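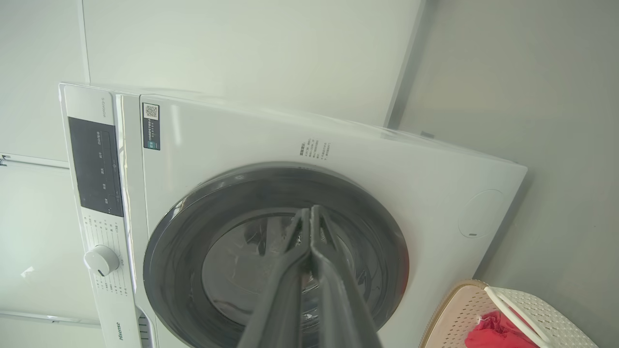

Writing the Radio Spot: Notes for Session 2
Introduction to Advertising, Dremport Evening School
Tutor: Loretta Kincaid

Last time we looked at who pays for commercial radio and how stations sell their breaks. Tonight we get to the part I love most, which is filling those thirty seconds with something people will listen to!

Start with length

Read aloud at a comfortable pace, a thirty-second spot holds 70 words. You can squeeze in more, and plenty of local ads do, but listen to one of those in the car and see how much you remember at the next set of lights. If you want music to breathe, or a sound effect that needs a moment to land, cut the words again. Always time a script with your voice and a stopwatch. Reading silently doesn't count, as we all read far faster in our heads than we speak.

Phone numbers and web addresses eat time terribly. A full phone number said once takes four or five seconds, and most advertisers want it said twice. Ask whether the listener needs it at all. A shop on the high street may do better with "opposite the bus station", which people can picture.

One thing per spot

Clients arrive with lists. They have a sale, a new branch, longer opening hours and free parking, and they're proud of all of it (quite right too). Your job is to find the one thing that would make somebody turn up, and build the script on that. The rest can go in a second spot, or on the website.

We'll use the Brannigan brief from your reading pack. Brannigan sells beds and sofas from a single showroom, and the owner wants to mention delivery, finance, the family history and a clearance in July. Clyde Delacroix wrote the first draft for last year's group and has kindly let me reprint it:

"Brannigan, the family furniture people, with beds, sofas, chairs and more, now with clearance prices on selected lines, plus finance and local delivery, so come down to Brannigan today."

There isn't a wrong fact in it. Now try to say who it's talking to. Clyde's second draft went like this:

"Your spare bed. When did you last sleep on it? Your mother has. She's too polite to mention it. Brannigan's bed clearance, all through July."

Much better! It has a person in it, and a small embarrassment we all recognise. The date comes at the end, where it sticks. Notice too how short the sentences are. The ear can't go back and reread, so a long sentence with a clause tucked in the middle will lose people halfway.

Sound

Radio gives you pictures for next to nothing. Creaking springs, a kettle, gulls: each one puts the listener somewhere at once. Two warnings, though. Many sounds are hard to tell apart without a clue in the script. Frying bacon and heavy rain are famous for it, so let a voice name the place early on. And please leave out sirens and car horns, which startle drivers and may well be refused by the station.

Silence is a sound as well. Half a second of nothing after "Your mother has" does more than any drum roll.

Laying out the page

Use two columns. The left says who or what we hear (VOICE 1, SFX, MUSIC), and the right holds the words. Put sound cues in capitals and speech in ordinary type. Write numbers as they should be spoken, so "nineteen ninety-nine" or "nineteen pounds ninety-nine", whichever you mean. If a name could be said more than one way, spell it out by ear in brackets. Plisis, in your second brief, is "PLY-sis". Cletotell is said just as it looks, with the weight on the last part.

Music and permissions

You may not use a chart song because you own a copy of it. The song and the recording usually have separate owners, and both have to agree. Library music is the simple way round, and some of it is really very good. Thandeka Buthelezi is bringing a box of library tracks from her studio next time and will show us how she cuts a long piece down to fit a spot.

Claims

Anything you state as fact must be something the client can back up. "The cheapest beds in town" needs proof. "Beds we'd be happy to sleep on ourselves" is opinion, and a warmer line anyway. Price offers must carry any important conditions, and those need to be spoken slowly enough to follow. Allow for them in your word count from the very first draft.

For next session

Write two thirty-second scripts from the Cletotell brief, one with a single voice and one with dialogue. Read both to someone who hasn't seen the brief and ask them what was being sold.
Read chapter four of the course book, skipping the section on sponsorship.
Bring paper copies, please, enough to share with your partner. Latrice Haddad and Ignacio Nakamura will be reading parts for us, so do give them something fun to say!

Scripts are due by Aug 21, 2026. Leave them in the tray outside room 476.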